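Le mariage : qui signe, qui regarde, qui mange le gâteau
Rubrique « Comprendre les fêtes », à partir de 8 ans
Texte : Princess Cabanatuan

Un mariage est un contrat entre deux personnes. Un contrat est un accord écrit que la loi reconnaît. En France, ce contrat est conclu à la mairie, devant le maire ou l'un de ses adjoints. Cette partie s'appelle la cérémonie civile. Elle est obligatoire. La cérémonie religieuse, quand il y en a une, vient ensuite.

Avant la cérémonie, les futurs époux déposent un dossier. Il contient notamment leur acte de naissance et un justificatif de domicile. La mairie affiche ensuite une annonce, appelée « publication des bans ». Elle indique les noms des futurs époux et le lieu du mariage. Une personne qui connaît un empêchement sérieux, par exemple que l'un des deux est déjà marié, peut le signaler.

Les témoins

Chaque époux choisit un ou deux témoins. Un témoin doit avoir au moins 18 ans. Il assiste à l'échange des consentements, c'est-à-dire au moment où chacun répond « oui », puis il signe le registre. Un enfant ne peut donc pas être témoin. Il peut porter les alliances ou lire un texte, si le maire est d'accord.
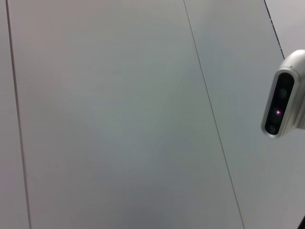
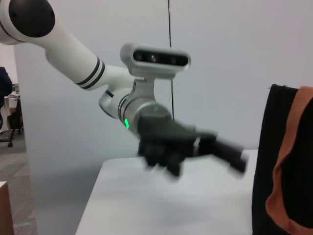 L'alliance est un anneau porté à un doigt de la main, le plus souvent l'annulaire. La loi ne l'exige pas : on est marié sans alliance. Pour connaître la taille d'un doigt, le bijoutier utilise un baguier, une série d'anneaux numérotés. L'anneau doit passer l'articulation sans tomber ensuite. Sur la deuxième photo, deux bandes noires font le tour du bras blanc, juste avant l'endroit où il se rétrécit vers le poignet ; une alliance entoure le doigt de la même façon, en boucle fermée, sans début ni fin. C'est cette forme qui explique le symbole : on y voit un engagement qui ne s'arrête pas. À l'intérieur, on fait parfois graver un prénom ou une date, par exemple 2012-06-10.

Le repas

Le repas n'a aucune valeur légale. Il peut réunir 7 personnes ou plusieurs centaines. Pour 40 invités, un traiteur a besoin de connaître à l'avance le nombre d'enfants, les allergies et l'heure de service. La maison Thygesen, par exemple, demande ces informations en même temps que la commande. Le plan de table indique à chacun sa place.

La pièce montée est le dessert traditionnel. Elle est composée de choux garnis de crème et collés avec du caramel, en forme de cône. Chez le pâtissier Pretano, la plus grande compte 900 choux. Le caramel durcit en refroidissant et maintient l'ensemble. S'il fait humide, il ramollit, et la pièce doit être servie sans attendre.

Vocabulaire

Consentement : accord donné librement.
Époux : personne mariée.
Livret de famille : document remis après le mariage, où l'on inscrira aussi les enfants.
Régime matrimonial : règles qui disent à qui appartiennent les biens du couple.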